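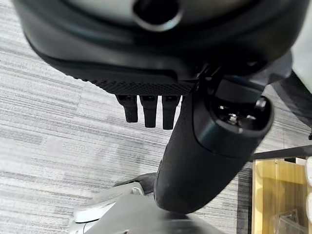

Our association gave testimony before the Finance Committee of the Derkedach County Board in November, and I am writing to ask how a witness may correct the printed record of a hearing. I spoke on the association's behalf regarding the proposed Gondow transit levy. The hearing was held in the Zawadzka Room, where witnesses speak from a standing position near the front and the clerk records the proceedings. The draft transcript has now been posted, and my remarks occupy most of page 49. I have found the following problems in them.

- The transcript states that the association represents 71 households "in the levy district." I said that it represents 71 households, of which 40 are in the levy district.
- A question from the vice chair has been attributed to me, so that I appear to be asking myself whether the levy is lawful.
- One sentence is recorded correctly, but on reflection it was badly put, and I would prefer to replace it.

The notice on the Board's page says only that "technical corrections may be submitted to the clerk." It does not define a technical correction or give a deadline. The committee is expected to take up the levy again before the end of the winter session, and two members have already quoted the first figure in a newsletter.

May I request all three changes? Is there a form? Should the request come from me personally or from the association's board?

Konrad Gajewski
Skultholm

*Filed under: Local government, Hearings and testimony*

## Answers

### Posted by Hermine Hubmann (accepted by the person who asked)

I served for a number of years as a deputy committee clerk in a neighboring county. Practice differs from one body to another, and the Derkedach clerk's office has the final word on its own records. The general approach described below is common, however, and I would expect the office to recognize it.

Your three items fall into three separate categories, and the request will move faster if you present them that way.

**Transcription error.** The misattributed question is the plainest case. The clerk will compare the draft with the audio and change the name of the speaker. Give the page and line, the words as printed, and the name of the person who spoke them. If you know the approximate time on the recording, include it. No argument is necessary.

**Error of substance.** The household figure depends on what was said into the microphone. If you spoke both figures and the transcript dropped one, it is a transcription error and should be handled like the first. If you intended to give both but left one out, the clerk will not insert it, and should not. In that event the remedy is a letter of clarification addressed to the chair, with a request that it be entered in the record of the hearing. The transcript then stays as it is and the letter is attached behind it, usually with a note at the relevant page. I would suggest listening to the recording before deciding which of the two to send. Witnesses are often certain of having said what was in their prepared notes.

**Change of wording.** A sentence that was recorded correctly cannot be replaced. Some legislative bodies let their own members revise and extend remarks, and the public sometimes assumes that witnesses have the same privilege. In most counties they do not. You may address the point in the letter of clarification. Keep it short, and do not describe it as a correction.

As to form, a one-page letter is sufficient if the office has no form of its own. It should contain:

1. The name of the committee and the subject of the hearing
2. Your name, and the organization for which you appeared
3. Each correction, by page and line, with the printed text and the requested text
4. Your signature and a telephone number

The letter should come from you, as the witness of record. Your association's board may send a cover note, but it cannot correct testimony that it did not give. If you signed in as a representative, state your title exactly as it appears on the sign-in sheet.

I cannot tell you the deadline. It is sometimes found in the committee's adopted rules and not on the web page. A draft generally becomes final when the committee votes to approve it, so look for an approval item on the next agenda and submit the letter well ahead of that meeting. Request written confirmation of receipt.

With respect to the newsletter, the committee clerk has no authority over it. Write to the two members directly and enclose a copy of your letter.

### Posted by a registered user

Just call the clerk. I had my name misspelled in the minutes and it was fixed the same afternoon over the phone. I do not believe a letter is required for something like this.

> **Comment, Hermine Hubmann:** A misspelled name can often be handled by telephone. I would not recommend it where a figure is in dispute and a vote is pending, as there would be no paper showing what was requested.

### Posted by a registered user

The above is correct as far as I am aware. I would add that the full hearing packet, including exhibits, can run to 135 pages or more, and the page numbers in the packet are not the same as the page numbers in the transcript. Please specify which document you are citing. My own request was returned for this reason and I had to submit it again.

You should also check whether your written testimony was included as an exhibit. If it was, and it contains both household figures, refer to it in your letter.

> **Comment, Konrad Gajewski:** Thank you both. The written testimony is in the packet and gives both figures. I have requested the audio from the clerk's office and will prepare the letter after I have listened to it. Page 49 is the transcript page.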